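Friday, bench 2

Second day with the Keder two-arm kit on loan from Pernismont. We have it until the end of February and then it's either a purchase order or a crate back, so I'm trying to keep these notes fit for the review sheet.

Powered up at 8:40. Both hands came through their self-check on the first try. Yesterday the right one threw a tendon fault and needed a restart. Firmware not touched since, so I'm leaving the fault in the log as unexplained.

Setup from cold took 11 minutes with the quick card. The card still skips the step where you have to confirm the table height in Telar before the arms will leave the park position. Wrote it on the card in pen. Somebody should tell Pernismont, the same page is wrong in the PDF.

Morning was small containers. The task is pick from the table, hold level, set down in the box area. Left hand does the work and the right stays open and raised, which is the default in the Telar single-hand template. I'd like it parked lower, it gets into the head camera view more than it needs to. Couldn't find a setting for that. There may be one under the posture tab but the tab is grayed out on the loan license. 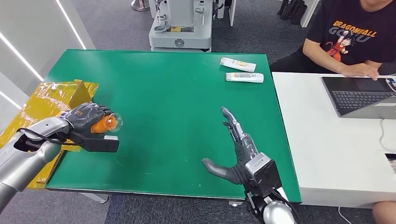
Small-container task, left hand holding the orange bottle. Tubes still on the table at right.

Grip force: default is too high for thin plastic. Dropped it 3 steps and the hold looked the same on the readout. Saved as a new profile, "light 2", on the bench laptop only. Don't overwrite it.

Tubes are harder. They roll when a fingertip touches them off center and the hand then closes on nothing. Coming in from above with the thumb already under works better, but Telar wants to plan the approach from the side and you have to add a waypoint by hand each time. Oyelaran's template pack is supposed to cover flat and round objects. It's extra money and not in the quote we have. Asked for a trial, no answer yet.

Cable on the left forearm: check the loop toward the hand before running anything with full wrist rotation. Keder's manual gives 1000 hours as the cable inspection interval - would want to look a lot sooner than that with the way we use it.

Things I'd put on the review sheet so far: hands are good, software is fussy, paper docs are behind the software. Noise is fine, you can talk at the next desk.

Still to do
- tubes again with the waypoint saved in the template
- ask what the full license opens up besides posture
- log export, the file came out with no time column

Parked both arms at 4:15 and left the controller on standby.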